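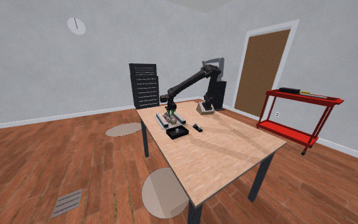 Worku 146 Work Table

Shop price: $251, top and legs, unassembled. Pickup from our Wustville store or flat-rate delivery in the county.

We sell a lot of tables, and most of them come to us with a page of claims from the maker. The Worku arrived with more than usual. We kept one on the shop floor from November on, used it for packing orders, cutting fabric and eating lunch, and rewrote the page ourselves. If something below sounds less exciting than what you read on the box, that is on purpose.

What you get

A rectangular top, 146 cm long, a set of legs, a bag of bolts and a hex key that you should throw in a drawer and forget. Use a real one. The supplied key rounded off on the second leg we put together.
The instructions are seven pages long and four of them are warnings. Page 3 shows the brackets upside down. We have told Worku twice.

About the "lifetime finish"

The maker says the top has a lifetime finish. We asked whose lifetime and got a brochure. The warranty card says 15 months, and it leaves out heat marks, water rings and "commercial use," a term the card doesn't define. A coffee mug left a ring on ours in the first week. It came up with furniture oil, mostly. If you plan to put hot pans on a table, buy a trivet or buy a different table.

About the "tool-free assembly"

See the hex key. Sofia Morais on our floor staff put one together alone in 40 minutes, and she has done it before. Two people is more sensible because the top is heavy and wants to tip while the first leg goes on. Tighten everything again after a couple of weeks of use. The bolts do settle, and a wobble at that point is usually a loose bolt and not a bad leg.

About "levels on any floor"

It doesn't. The feet adjust by 7 mm, enough for normal plank flooring and not enough for an old basement. One customer had a slab that sloped toward the drain and ended up with shims under two feet. They work fine, but you should know before you pay for delivery.

Skiloron coating upgrade

Worku offers a Skiloron top coat for an extra charge and says it resists scratches "up to five times better." Better than what, they wouldn't say. Yeshi Tamiru in our repair shop ran a utility knife across a coated sample and a plain one. The coated one scratched a little less. We will order it if you ask, but we don't stock it and we don't push it.

What we do like

It's stiff. Leaning on a corner doesn't make the other end jump, and a sewing machine at full speed doesn't walk across it. The edges are smooth enough that sleeves don't catch. Replacement legs are sold one at a time, which is rare at this price.

Compared with the Fokico

The Fokico costs less and looks close to the same in a catalog. Its leg brackets are thinner, and we've had several back with stripped threads. For a desk that holds a lamp and a laptop, save your money and get the Fokico. For anything you pound on, get this one.

Returns

Unassembled, in the original carton, with receipt. We don't take back tables that have been drilled.

Page last checked 19 June 2026. Prices change when Worku changes them.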